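**PRESS RELEASE – for free use from September**

# Shared workshop in Flasstead builds its own kitchen robot arm and opens the plans to everyone

FLASSTEAD – The members of the Ulleck shared workshop have finished the first working version of Barnalard, a robot arm for practising simple kitchen tasks on a table. The arm was designed and built by the members in the evenings, with the tools that every member can use. From September the full building plans, the parts list and the control software can be downloaded without payment, and visitors are welcome to try the arm at the workshop.

Barnalard began as a home project. Jelle Verstraete, member of the workshop and by profession a repairer of lifts, built the first joint on the kitchen table of his flat. When the second joint was ready, the table was too small for both the arm and the dinner, and he moved the work to Ulleck. There other members joined him, first with advice and later with their own hands.

"I wanted to understand how a robot takes hold of a thing," says Jelle Verstraete. "In my work a motor goes up or it goes down, and the door opens or stays closed. A hand is much more difficult. I have learned more from one cup than from many years of reading."

## Built with the means of a normal workshop

The arm has five joints and a gripper. The housings of the joints are printed on the two printers of the workshop, and one complete set takes 73 hours of printing. The base plate was cut by the company Visser, which has its machine hall on the same yard and gave the members a friendly price for the first plates. All other parts can be ordered in normal shops. The builders have chosen screws in only a few sizes, so that a person with a small tool box can also do the assembly.

The total reach of the arm is 55 centimetres. This is enough for a work area of one table, and the builders did not want more. A longer arm needs stronger motors, and stronger motors ask for a heavier table and a higher price.

The gripper was the part with the most versions. The first ones had round fingers, and a smooth object turned away between them when it was lifted. The present fingers have straight edges and flat sides. They are fixed with two screws each and can be changed in a few minutes – a useful thing for builders who want to draw and print their own shape.

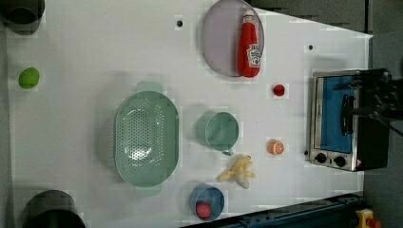 The practice table is where the members now spend most of their evenings. They teach the arm by guiding it through a movement, storing this movement, and then asking the arm to do it again with the objects in other places. For this they need objects that differ much from each other, and that can fall without damage. A toy banana with its peel partly open has another shape from every side, while the perforated base of the mint-green colander lets the white table shine through, and this makes its outline harder to find for the software. The mug can also be put on its side, so that the handle is not where the program expects it. The small steel toaster oven brings a different kind of task, with a door and two knobs, and a gripper must come to the door handle from a good direction before it can pull. Between the exercises the members change the places of the objects by hand.

The workshop has collected 384 practice movements until now. They will be published together with the plans, including the movements that failed. The members find the failed ones important, as a new builder can compare them with his or her own results and find a mistake faster.

## Rules for safe use

A robot arm at home must be treated with the same respect as a drill or a saw. The building plans therefore begin with a chapter about safety, written in simple words. It explains how to fix the base to the table, where to place the stop button and how to limit the force of the motors in the software. The builders ask that children use the arm only when an adult is beside them. In the practice exercises with the oven no heating is used, and the plans give no instructions for work with hot appliances.

Barnalard is meant for learning. It is not a kitchen help which can be left alone, and the workshop does not sell it as a product. There are also no plans to sell ready-made kits, although this question has come several times from visitors.

## Building evenings from September

From September the workshop offers building evenings for people who want to make their own arm. A group has a maximum of five persons, and each group works together through all steps, from cleaning the printed parts to the first stored movement. Experience with electronics is not necessary. Participants pay for their own material and become a member of the workshop for the time of the course.

The evenings start at 19:00 and the doors are open from 18:30. Those who first want to look are invited to come to a normal open evening, when the practice table is switched on and one of the builders is present to explain it.

"Please bring your own objects," says Jelle Verstraete. "We know our banana very well now – the arm also. Something from your own kitchen drawer is a better test."

## About the Ulleck workshop

Ulleck is a shared workshop in Flasstead with places for wood, metal, electronics and printing. Members may use all machines after a short instruction, and they decide together which tools are bought.

**Contact for the press:** Jelle Verstraete, Ulleck shared workshop, Flasstead. Interviews and visits to the practice table are possible by appointment, also during the day.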